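Does Stornix really pay small bands per play?
Posted Friday, May 9, 2025 by gullasdale_bass

My band put an EP on Stornix in November. The dashboard says 1713 plays and we've been paid nothing. Support says payouts start at 700 "qualified" plays. Who decides what's qualified?

calloway_kit
They do – good luck getting a list. We had 448 plays and they counted 300.

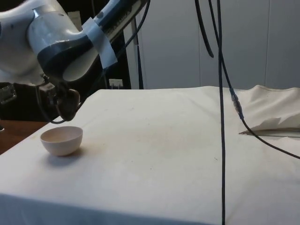 I'd ask for the breakdown in writing before uploading anything else.

mono_tapes
Skornex is the same. Just sell CDs at shows.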